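회사 소개

루메로(Rumero)는 작업대와 공구 보관 가구를 설계, 제작, 보수하는 회사입니다. 주력 품목은 집성목 상판 작업대이며, 학교 실습실, 수리점, 소규모 제조 현장, 연구실에 납품합니다. 상판 가공과 도장은 그렐빌(Grelville) 공장에서, 설계와 상담은 본사 사무실에서 담당합니다. 직원은 13명입니다.

연혁

루메로는 중고 작업대의 상판을 재연마하는 일로 출발했습니다. 창업자 루어리 매콜리(Ruairi MacAulay)는 목재 가구 공장에서 상판 접합 공정을 맡았던 사람으로, 초기에는 의뢰받은 상판을 떼어 와 갈아내고 다시 도장해 돌려보내는 일만 했습니다. 재연마 의뢰가 늘면서 휨이 심하거나 접합선이 벌어져 되살릴 수 없는 상판도 함께 쌓였고, 교체용 상판을 직접 만들기 시작했습니다. 하부 프레임과 선반은 그 다음에 품목에 들어왔습니다.

현재 생산 비중은 신규 작업대가 가장 크고, 교체용 상판, 보관 선반, 재연마 순입니다. 재연마는 수익성이 낮은 품목이지만 계속 접수합니다. 사용 후 돌아온 상판의 마모 위치와 오염 상태는 모두 기록하며, 이 기록을 모서리 가공 치수와 도장 횟수를 정하는 자료로 씁니다.

제품 계열

마세도(Macedo) 계열은 긴 직사각형 작업대입니다. 상판은 각재를 세로로 세워 접합한 부처블록 구조이고, 표면은 유광과 반광 중에서 선택합니다. 유광은 액체가 덜 스미고 닦기 쉽습니다. 대신 조명이 상판에 비치므로 정밀 조립이나 검사용으로는 반광을 권합니다. 상판 아래에는 개방형 선반 또는 서랍을 설치할 수 있으며, 서랍을 택할 경우 앉은 자세의 무릎 공간이 줄어듭니다.

포투넥스(Potunex) 계열은 벽면용 보관 선반입니다. 짙은 색 목재 선반이 기본이고, 선반 높이는 구멍 간격에 따라 조절합니다. 공구, 보관함, 소형 부품을 한 곳에 섞어 두는 현장이 많아 칸막이는 고정하지 않았습니다. 선반이 어두운 색일 때는 안쪽 물건이 그늘에 묻히기 쉬우므로, 천장 조명의 위치를 도면에 표시해 보내 주시면 배치안에 반영합니다.

상판 규격과 도장

상판은 접합 후 최소 15일 동안 자재실에 두었다가 연마합니다. 이 기간에 변형이 나타난 상판은 출고하지 않고 짧은 규격으로 다시 재단합니다. 도장은 양면에 같은 횟수로 실시합니다. 윗면만 두껍게 칠하면 양면의 수분 출입이 달라져 상판이 한쪽으로 휩니다. 절단면은 수분 흡수가 빠르므로 별도로 한 번 더 바릅니다.

모서리는 손과 팔이 닿는 앞쪽만 둥글게 가공하고, 벽에 붙는 뒤쪽은 직각으로 둡니다. 바이스나 클램프를 쓰는 현장에서는 앞쪽도 직각으로 주문할 수 있습니다. 상판과 프레임은 긴 구멍을 낸 철물로 체결합니다. 계절에 따른 폭 방향의 수축과 팽창을 이 구멍이 받아 줍니다. 상판을 접착제로 프레임에 고정하면 갈라짐의 원인이 되며, 이 경우 무상 수리 대상에서 제외됩니다.

작업대 위의 물건

납품 후 상담에서 가장 자주 나오는 주제는 상판의 얼룩과 정리입니다. 작업대에는 공구만 놓이지 않습니다. 필기구, 가위, 컵, 접시, 병이 같이 올라옵니다. 루메로는 이를 금지하는 규칙을 권하지 않으며, 물건마다 자리를 정하는 쪽으로 안내합니다. 필기구와 가위는 한 용기에 세워 두고, 그릇과 컵은 작업 구역에서 떨어진 한쪽 끝에 모읍니다. 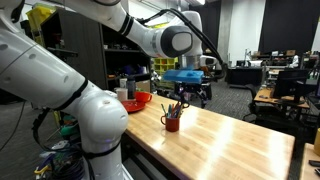
부처블록 상판 작업대. 펜과 가위를 꽂은 빨간 머그, 빨간 접시와 그릇, 안쪽의 흰 컵과 병.

필기구를 꽂는 용기는 바닥이 넓고 무거운 것이 좋습니다. 도자기 머그는 가위를 꽂아도 잘 넘어지지 않지만, 굽에 유약이 없는 제품은 도장면을 긁습니다. 바닥에 얇은 펠트나 코르크를 붙여 쓰십시오. 가위는 날을 아래로 꽂고, 손잡이가 통로 쪽으로 튀어나오지 않게 합니다.

그릇류는 색을 통일하면 공구나 부품 용기와 구분하기 쉽습니다. 식기로 쓰는 그릇에 나사나 세척액을 담지 마십시오. 액체가 든 병은 뚜껑을 닫고, 상판 앞쪽 모서리에서 떨어뜨려 둡니다. 선반 꼭대기에 올리는 보관함에는 가벼운 물건만 담습니다.

관리 기준

평상시에는 물기를 꼭 짠 천으로 나뭇결 방향을 따라 닦고 마른 천으로 마무리합니다. 알코올과 시너는 도장을 무르게 하므로 쓰지 않습니다. 잉크가 묻었을 때는 중성세제를 희석해 먼저 닦고, 남은 자국은 그대로 두었다가 재연마할 때 제거합니다. 연마 패드로 한 곳만 문지르면 광택이 달라지고 그 자리에 오염이 먼저 붙습니다.

체결 볼트는 설치 후 첫 난방철이 지난 뒤 한 번 점검합니다. 볼트를 끝까지 조이지 말고 와셔가 손으로 돌아가지 않는 정도에서 멈춥니다. 상판 길이 방향의 휨은 곧은 자를 대고 확인하며, 측정값과 위치를 적어 보내 주시면 보수 여부를 회신합니다.

납품과 보수

지금까지 납품한 현장은 227곳입니다. 설치 도면은 현장별로 보관하며, 교체용 상판은 기존 도면의 볼트 위치에 맞추어 제작합니다. 같은 규격의 작업대를 20대 이상 주문하는 경우 시제품 한 대를 먼저 보내 높이와 표면 광택을 확인받은 뒤 나머지를 생산합니다.

기술 상담과 보수 접수는 리디언 고프(Rhydian Gough)가 담당합니다. 접수할 때는 상판의 가로, 세로, 두께, 표면 종류, 하부 선반이나 서랍 유무를 알려 주십시오. 도면 번호는 상판 뒷면 왼쪽에 찍혀 있습니다. 재연마 상판의 공장 입고는 매주 금요일에 받습니다. 12월에는 도장실 설비 점검으로 재연마 접수를 중단하며, 교체용 상판 주문은 평소대로 처리합니다.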